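Packing Day at Our Table in Gisside

Small pages from a parcel exchange, collected by Oleksandra Demchenko

Every July our group sends snacks and little things to friends who moved away. The first parcel went to Nostholm and it was very small. Now we have 3 regular addresses, and the longest road is 781 kilometers, to Siston.
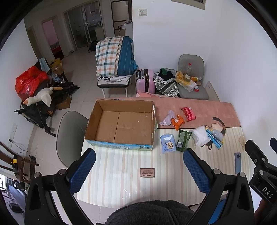
Before packing. The big box is open and still empty, and the snacks wait on the striped tablecloth.

I like this moment most, when everything lies on the table and we can still change our minds. The orange packet shows up well on the pink cloth. The light blue package with a cartoon animal got many votes from the children, and the cat was a wish from Yaryna Vasylenko, who asks for a cat every year – she has a shelf for them already.

The box has been used before, so one rim is worn. We don't buy new boxes if the old one has a good bottom. Please do the same, and put a second line of tape under it if your parcel is heavy. Ours can weigh about 560 grams only from sweets, and then come the books.

Soft bags go in last, near the top. Pei-shan Shek taught us this after one year when the crackers arrived as flour. Flat packets can stand along the sides.

If you want to join us next time, come on Thursday after six and bring one thing you would like to receive yourself. Tea is always welcome, also from Ragnvald Eklund, who promised it in spring and I did not forget.

Contact: Oleksandra Demchenko, Gisside | © Gisside Parcel Exchange | Back to top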